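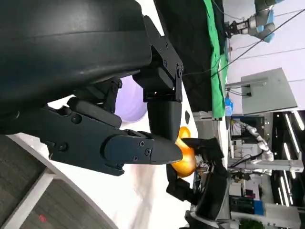 Imitation fruit has been a household object for as long as there have been sideboards to put it on, and for most of that time it has received little serious attention. Museums kept the bowl and gave away what was in it. Auction catalogs grouped wax pears with glass grapes under a single line at the back. The difficulty begins with the eye. A round form with a glossy orange-gold skin and a few bright points of light on it may be read as an orange or as a golden apple, and a person standing a few feet away will usually settle the matter without being aware of having done so. Makers have relied on that habit for generations, and it is the starting point of the Nassar Collection, which opened to the public in its present rooms at Brudby on 26 September 2021.

The collection holds 2,223 pieces. They range from cast wax and painted plaster to blown glass, papier-mâché, turned wood and molded plastic, and they include a large group of toy fruit made for play kitchens and market stalls. Most came from a single household. The remainder arrived in small gifts, often one or two pieces wrapped in a dish towel, with a note giving the name of the aunt who had owned them.

The present catalog was prepared under the direction of Tarcísio Meireles. Its first decision was to stop sorting by species. Earlier lists had separated apples from oranges, and oranges from peaches, on the strength of color alone, and the results could not be defended. A peach without its fuzz is very close to an apricot. An apple that has lost its stem has lost most of what made it an apple. The catalog now records the material, the method of making, the diameter, the surface and the color, in that order. A species is entered only where there is a stem, a leaf, a navel or a maker's mark to support it, or where a matching set survives in its box.

Under this system a good part of the collection is listed simply as "round fruit." Visitors sometimes find the term disappointing. It has proved useful to the staff, who can now bring together pieces that had been stored in separate rooms and compare how they were made.

Surface receives the longest entry on each card. The shine on an imitation fruit may come from the material, as it does in glass, or from a coat of varnish or wax laid over a duller body. The two age differently. Varnish yellows, and a lemon that was painted a clear, cool color may come down through the decades as something nearer to a tangerine. Several of the oranges in the older lists were lemons of this kind. Wax takes up dust, softens in a warm cabinet and will hold the print of a thumb indefinitely. Plastic keeps its gloss for a long time, then clouds along the mold seam, where the two halves were joined.

Handling rules follow from these facts. Wax pieces are moved on a tray and are never gripped. Hollow glass is lifted with both hands, one beneath and one at the side. Plastic and turned wood may be picked up in the ordinary way, although the Brudby staff ask that the stem not be used as a handle – it is frequently a separate part held by a dab of old glue. Damage in home collections tends to occur during dusting, when a round piece is nudged and rolls. A folded cloth laid in the bottom of the bowl will prevent most such accidents. The cloth should be undyed, as strong colors can transfer to wax in summer.

The question of color has occupied the collection more than any other. The classic bowl was composed of reds, yellows and greens, with a few dark grapes over the rim. From the middle of the last century the range widened. Manufacturers of toys and table decorations began to offer fruit in pinks, pale blues and purples that no orchard had produced, and they sold well. In the cabinets devoted to play pieces, a ball and a fruit may be told apart only by a dimple at the top, and there are examples in which even that is missing.

Two-colored rounds form a distinct group. The combination of a pale lavender-purple with a bright orange-yellow can look startling when described on a card, yet the two colors sit comfortably together on a small rounded surface, each making the other appear cleaner. The catalog treats such pieces with the same care as the naturalistic ones, and where it cannot say whether a round was sold as a ball or as a toy fruit, the entry states both.
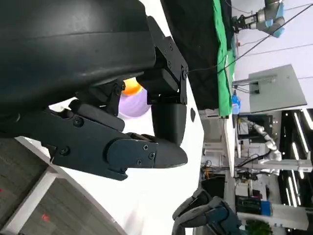

Najwa Khalaf has questioned whether the catalog's caution goes too far. In a letter to the collection she argued that children have never had any trouble with the matter, that a round thing placed in a toy basket is fruit for as long as the game of shopping lasts, and that "use is evidence as good as a stem." She asked that the cards be given a line recording how each piece was played with or displayed, where the family could remember it. She added that her own family's bowl had contained a rubber ball throughout her childhood, and that guests had praised it as a plum.

The suggestion was adopted in part. Since October, donors have been invited to supply a short account of where a piece was kept and what it was called at home. These accounts are filed beside the catalog entry and are not used to change it. Mr. Meireles has said that the two kinds of record answer different questions and ought to be readable side by side.

The rooms at Brudby are arranged in 16 cases. The first five are given to wax and plaster, with low light and a steady temperature. Glass follows, set on pale shelves so that the color falls through onto the surface beneath. The play pieces are at the far end, in cases low enough for younger visitors, and a long table nearby is supplied with modern plastic and wooden rounds that may be handled freely. A visit takes about two hours for those who wish to read the cards.

Readers with imitation fruit of their own may wish to note the advice given most often at the inquiry desk. Pieces should be kept out of direct sun. They should be wiped with a soft dry brush, and water should not be used on anything that might be plaster under its paint. Repainting is discouraged, even where the color has shifted. Boxes should be kept, together with any paper lining, as the printed name on a lid is often the only evidence of the maker. Two such names, Brollero and Punance, are known to the collection from lids alone; the fruit once packed in those boxes has not been found, and the staff would be glad to hear from any household that believes it may have some.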